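Orkham公布衣物折叠遥操作示教阶段结果,并称“离家用还很远”

2139段示教录像中有341段被剔除;公司建议外界谨慎看待叠衣演示视频

【Prevdale,2020年9月8日】Orkham今日公布其衣物整理项目Tu的第一阶段结果。在截至7月底的采集期内,12名操作员通过遥控方式带着双臂机器人完成了2139段叠衣示教,经复核后剔除341段。公司同时公布了剔除标准和尚未解决的问题,并表示目前不会就Tu给出任何产品上市时间。

过去几年,机器人叠衣服的视频在行业展会和社交平台上很常见。多数视频经过剪辑和加速,很少交代画面外有没有人在操纵,也不说明同一件衣服试了多少遍。Orkham认为,这类材料对判断技术水平帮助有限,其中也包括Orkham自己过去发布过的几段。

“我们去年在展台上放的那段片子,观众看完都以为机器会叠衣服了。会叠衣服的是坐在旁边握着手柄的同事。”Orkham示教与数据负责人Nazma Siddiqui说,“这件事我们当时没有讲清楚,今后的材料里会写明哪一段是人在遥控,哪一段是程序自己在跑。”

布料为什么难

刚性零件放在那里,形状是已知的,抓取点可以事先算好。衣服每次落在桌上都是另一个样子,领口可能翻在里面,袖子可能压在下面,夹爪一碰,整件衣服的形状又变了。Tu项目因此没有采用预先编写动作的做法,由操作员直接控制两条机械臂,把整个过程做给系统看,再用记录下来的动作和相机画面训练模型。

示教台面也没有专门清空。按照项目要求,桌上应当留有日常杂物,衣物之间也可以挨得很近。Siddiqui表示,只在空桌子上练出来的模型,到了别人家里多半不能用,至于留了杂物之后能好多少,目前的数据还不足以下结论。 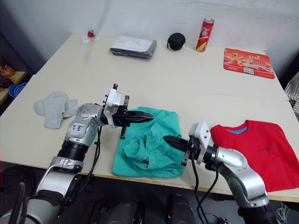

图1:Tu项目双臂示教台,两只夹爪之间为一件尚未展开的蓝绿色衣物,右侧为叠好的红色T恤。

示教数据的问题

遥控示教常被说成是一条捷径:人做一遍,机器学一遍。Orkham在第一阶段得到的经验要麻烦得多。

首先是操作员之间差别很大。有人习惯先找领口,有人先拉平下摆,有人两只手同时动,有人始终一前一后。把这些做法混在一起训练,模型有时会在两种动作之间犹豫,夹爪停在布面上方不动。项目组在6周后统一了操作顺序,停顿有所减少,但数据也因此变得单一,遇到没见过的摆放方式时表现反而变差。两种方案哪一种更值得坚持,内部至今有分歧。

其次是手感缺失。操作员坐在控制端,看得到布,摸不到布。徒手叠衣时,手指一捻就知道捏住了一层还是两层,遥控时只能靠看。被剔除的341段录像中,最常见的原因就是多夹了一层布,而操作员自己直到提起衣角时才发觉。

项目组为此更多地依赖腕部相机。腕部画面离布料近,能看清布边的细小起伏和接缝走向,缺点是近处容易虚焦,视野也窄,操作员只看这一路画面时很容易弄错衣服的方向。 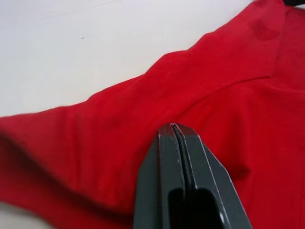 图2:夹爪指尖位于红色衣物布边附近,腕部相机视角。

第三是疲劳。单次示教时长起初没有限制,复核时发现,操作员连续工作较久之后,动作明显变得粗糙,失误后的补救动作也增多。目前规定每人连续操作16分钟后必须休息。补救动作是否应当保留在训练数据中,也是一个没有定论的问题:保留下来,模型可能学会纠错,也可能连同错误一起学走。

关于成功率

本次公布的材料不包含自主叠衣成功率。Orkham解释说,这个数字很大程度上取决于怎样定义“叠好”。边角对齐到什么程度算合格,允许重试几次,衣服开始时是平铺还是揉成一团,改动其中任何一项,结果都会相差很多。在测试条件由外部机构确认之前,公司不打算发布百分比。

承担外部复核工作的是测试机构Zurnton。按双方约定,Zurnton将自行挑选测试衣物,Orkham在测试开始前不会知道清单,测试过程全程录像,不加速,不剪辑,失败的段落与成功的段落一并交付。

Siddiqui说:“我对结果不乐观。示教时用过的那几类衣服,模型做得还可以看。换成它没见过的料子,我估计会很难看。难看也照样公布。”

她也不赞成把示教数据的数量当作进展来宣传。“2139段听起来很多。可如果大部分都是同几个人、在同一张桌子上、叠差不多的衣服,再翻一倍也说明不了什么。”

下一步安排

第二阶段将增加操作员人数,并在控制端试装带有力反馈的手柄,比较装与不装两种情况下多夹布层的次数。如果差别不明显,该手柄将不再使用。袜子配对、带拉链的外套和床单不在第二阶段范围之内。

Orkham还将整理一份剔除录像的说明,列出每段被剔除的原因,供从事同类研究的团队申请查阅。申请方须说明用途,录像中涉及操作员声音的部分会事先去除。

关于Orkham

Orkham位于Prevdale,从事双臂机器人的遥控示教设备与数据采集工具开发。Tu为公司内部研究项目,目前不对外销售,也不接受预订。

媒体查询请联系Orkham传播部。采访可安排现场观看示教过程,拍摄者如需对画面加速播放,请在成片中注明倍数及操作方式。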